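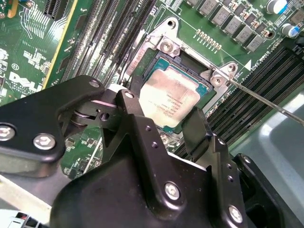 In defence of the plain gripper

I have spent a good part of this spring comparing grippers for server teardown, and I've come round to an opinion that won't make me popular with people who sell them. Most of us buy too much hand and think too little about fingertips.

We had two on the bench. The Tulier is a parallel gripper with stiff fingers and very little to say for itself. The Gunnlaugsson is a lovely thing, adaptive, full of clever springs, and it cost us 2,000 pounds more. I wanted it to win, I'll admit that freely — I'd argued for it in the budget meeting, and one does like to be right.

On loose jobs it was a delight. Hand it a fan or a bundle of cable and it closed round the thing like a friend taking your arm. But a processor in its socket, with old thermal paste smeared over the lid and memory slots standing on both sides, is a different sort of job altogether. You need to know where the tips are. With the Gunnlaugsson I never quite did, because the fingers gave a little whenever they met something, and a little is a great deal when there are socket pins underneath.

We still take the retention frame screws out with an ordinary long screwdriver, and I see no shame in that. Declan Horrocks, who looks after our controllers, would like the whole job automated by December, and he may well get his way. I'd sooner get the lift right first. Over 38 boards the Tulier bent pins on 2 of them, and both times the fault was in my taught position and I could see it plainly in the wrist camera afterwards. That counts for a lot with me. A mistake I can find is one I can mend before lunch.

The camera deserves a word too. We swapped the Omer for the smaller Trimlow, which sees close work far better, though a finger plate will still hide a screw from it at some angles. Turning the wrist 90 degrees usually brings the screw back into view — dull, but it works, and it costs nothing.

So if you are choosing this year, borrow the simple one first and spend a week with it on your fiddliest board. The Gunnlaugsson has gone over to the cable bench, where everybody is very fond of it.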